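November 18, 2018
Notebook, Yule counter project

Good day today. The cup routine ran all morning in the simulator and I finally feel we have something to show the cafe crew at Pamier. Total so far: 2650 simulated picks since July, 106 of them today with the new approach path.

The change was small. We used to bring the arm in low from the side, which meant it swept through whatever people had left on the counter. Now it goes up and over, folds forward and comes down on the cup from the top. It's slower by a hair but so much calmer to watch! The morning shift told us back in July that they didn't mind sharing a counter with a machine, they minded not knowing where it was going next. Coming down from above should help with that a lot.

I also stopped tidying the virtual counter. Sponge right behind the cup, pen and marker lying out, cloth spread flat, bread and an egg up on the raised part. Real counters look like that at 50 minutes into a rush, and the planner has to live with it.

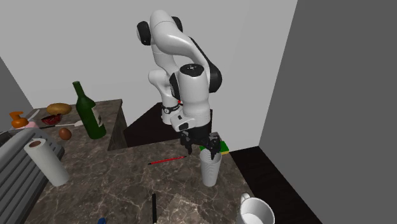
What it changes for the crew

Clearing cups is the job they all want to hand over. On the current rota one person per shift does little else, and they swap every hour to spare their wrists. With the arm on cups that person moves to the front, and the crew asked for the extra time to go to training on the Elta grinder — I love that they picked it themselves.

Still open: who steps in when the arm stops? Right now it's whoever is closest, and I think the crew should decide that before Cundumier sends the mounting plate.

To do

Try the mug with the handle turned 3 different ways.
Finger on the rim of the tall cup: check the contact force, I don't trust the default.
Ask the closing shift where they put wet cloths.
Move the pen closer and rerun overnight.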